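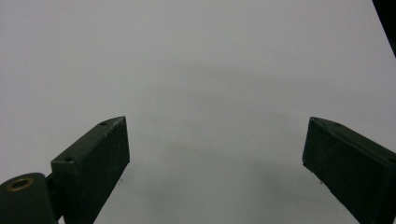 Home Care and Finishes, Unit 5: Pale Matte Surfaces
Notes by Nikola Szulc, Celden evening course

Welcome back! If you missed last time, get the dusting notes from Ksawery Ostrowski at the front desk, since I'm going to lean on them a lot today. We're doing pale, plain, matte surfaces: tabletops, shelves, painted counters, all the stuff people buy because it looks clean and then fret over for years.

What makes them tricky
Shiny tops show you the dirt. You tilt your head, you see the smear, you wipe it. A matte top scatters the light, so a thin greasy film can sit there for weeks and all you notice is that the color looks a bit tired. I had a white desk at my place in Flesasby that I was convinced had yellowed. It was hand cream. Years of hand cream!

Look before you wipe
Get the light coming in low from one side and crouch down until your eyes are nearly level with the surface. Grit shows up first, then rings, then film (film is the hard one, so be patient with it). Run a clean, dry fingertip across as well. If it drags in one spot and glides in the next, you've found something.

Shadows and stains
Every term somebody scrubs a shadow, and I've done it too. A real stain usually has an edge somewhere, even a faint one, and it stays put when you move the lamp. Soft gray on a pale top is often only the light. Compare the plain gray-white surface here, with nothing but smooth matte showing in the wide gap between the two dark green fingers: soft gray in the middle but with no edge anywhere, and that's the kind of shadow you're checking for when you crouch down. Move your lamp, wait a second, look again. If the gray patch has moved too, put the sponge away.

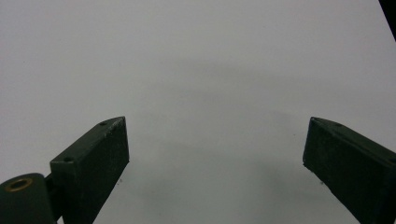 Cleaning order matters more than the product. Dust dry first, always, or you'll be pushing grit around in a puddle. Then a barely damp cloth with one drop of dish soap, working in long strokes toward yourself, then a second cloth with plain water, then dry. Dark things set down on a top like this one, pale gray-white and with no pattern to hide anything, make every crumb and smear beside them easier to overlook, so clear the top completely before you start and wipe the undersides of whatever you took off.

What not to use
Melamine sponges. I know, I know, they're magic. They're also very fine sandpaper, and on a matte finish they leave a polished patch you can't undo. Same goes for scouring powder and for anything with wax in it.

For next time
Pick one pale surface at home, do the low-light check, and write down what you found and where. Half a page is plenty. Bring two cloths, one of them dry, and read the Brorska handout up to the part on oiled wood.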